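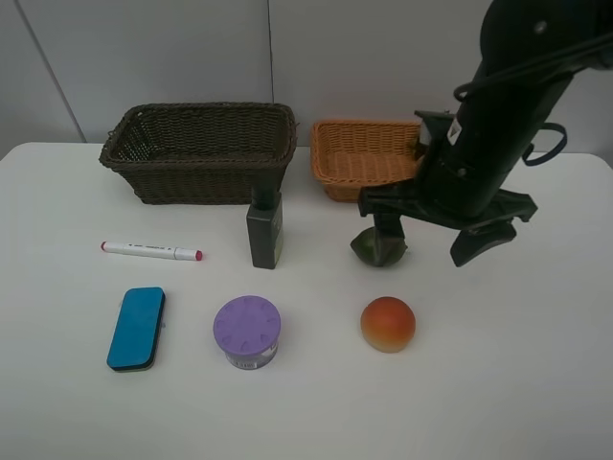 Household tidying by robot

Household tidying by robot is the use of a machine to pick up loose items in a home or workplace and return them to a shelf, drawer, bin or basket. It is one branch of the wider field of domestic robotics, and is usually treated apart from floor cleaning, which has been sold as a consumer product for many years. As of 12 April 2022, tidying was still mainly a research and trial activity. Machines could do parts of the job under set conditions, but were slow and needed a person nearby.

Scope of the task

Tidying is made up of several smaller jobs. The machine must find an item, decide what it is, choose a way to hold it, lift it clear of its neighbors, carry it and let it go in the right place. A failure at any stage usually means the item has to be handled again. Opening drawers, folding clothes and loading a dishwasher are sometimes included under the same name, although they call for different motions and are often tested separately.

The simplest form is clearing a table into baskets or trays. The items are in reach, they rest on a flat surface, and the goal is easy to check. Sorting adds a second problem: the machine has to tell a piece of fruit from a marker or a bottle, and know which container each belongs in.

Equipment

Most systems use a single jointed arm with a two-finger gripper, fixed to a bench or mounted on a wheeled base. Two fingers are cheap and easy to repair, and will hold most things that fit between them. Suction cups do well on boxes and smooth lids but lose their seal on cloth, mesh and rough fruit skins. Hands with several fingers can hold more shapes, but they cost more and are harder to control.

Cameras are normally placed beside or above the work area, on the wrist of the arm, or both. A fixed camera gives a steady view but may be blocked by the arm as it reaches in. A wrist camera sees the item closely, though it loses sight of the rest of the table.

Difficult items

Small round objects are a common cause of trouble. A lime or a ball can roll when one finger touches it before the other, and may leave the reach of the arm. Flat items such as erasers and markers leave little height to grip, so the fingers must come down almost to the table surface without striking it. Tall, narrow bottles tip over if brushed. Jars and tubs with wide lids may be larger than the gripper can open, and have to be taken by the rim or pushed.

Soft or fragile goods raise the question of force. A grip firm enough for a full bottle will bruise a peach. Some grippers measure pressure at the fingertip, while others depend on rubber pads and a low motor setting.

Clear plastic, glass and shiny metal are also hard for depth cameras, which may report a hole where the item stands.

Trials

The Losham trial placed arms in nine shared kitchens and workrooms, beginning in July of the year before its results were released. Each arm was asked to clear a table of everyday goods into baskets at the end of the day. Out of 1,860 attempted pickups, 1,714 ended with the item in a basket. The count included attempts in which the arm dropped an item and picked it up again without help. The organizers noted that a person doing the same work was several times faster, and that staff often moved chairs and bags out of the way first.

Fisomo, which supplied the arms, later offered a bench unit for small workshops. It was meant for returning hand tools and parts to bins at the end of a shift. Buyers had to bolt the unit down and keep to a list of approved items. The Skála project took a different path and used a wheeled base that could move from room to room, but its runs were limited to about 3 hours by the battery.

Plerniseo is a shared set of test tasks used by several of these groups. It scores a run on items placed, items dropped and time taken. Critics have said that its tables are too neat, and that a real kitchen counter has things stacked, spilled or stuck together.

Shop-floor use

Factories and warehouses have used arms for picking and packing far longer than homes have. The work is easier there — lighting is steady, parts arrive in known trays, and people can be kept outside a fence. Clearing a mixed bench is closer to the household problem, and many shops still leave it to the staff.

Cost and safety

Price remains a barrier to home use. An arm that is strong enough to lift a full bottle is also strong enough to pinch a hand, so most trial units run at low speed and stop on contact. Units in the Losham trial were switched off when children were present.

See also

Domestic robot
Pick and place
Robot gripper
Warehouse automation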